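Rorkis two-arm sorting kit – will the stock grippers hold cable?
Print | E-mail
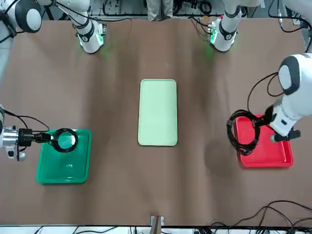
We are considering the Rorkis kit for returns sorting at Enon, mostly short leads and coiled cords. My concern is the stock parallel grippers. A coil held like the one over the red tray has several loops to keep together, and ours are thicker. Has anyone run it on cable?

Rodel Sison
Yes, up to 2000 picks on one set of pads. Coils hold if you grip across all the loops. Set the wrist to 90 degrees before the descent – the default is wrong for coils.

ndlovu
get the Misteo pads, stock ones are too hard

Print | E-mail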